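March 2022
Olumide Osagie

4. Resetting the push station

Do this after every 300 pushes, or whenever the board has been bumped. Stop the arm first and keep your hands off the board until the status lamp is steady.

1. Wipe the board with a dry cloth.
2. Press down on each front corner. If it rocks, tighten the knobs.

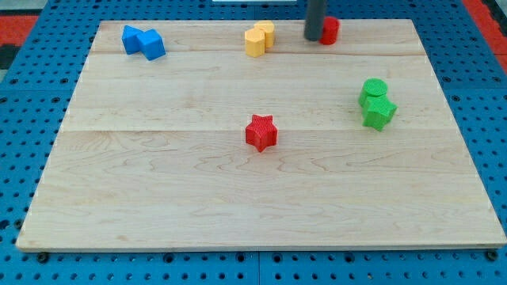 The Mowat controller stores one start layout per board. Load it from the Layout menu before you place any blocks. Group the blocks by color toward the far edge, set the red star by itself near the center, and leave the near half bare.

3. Jog the finger down slowly and stop just above the wood.

CAUTION: Never home the arm with the finger touching the board.

4. Save the height and run 2 test pushes.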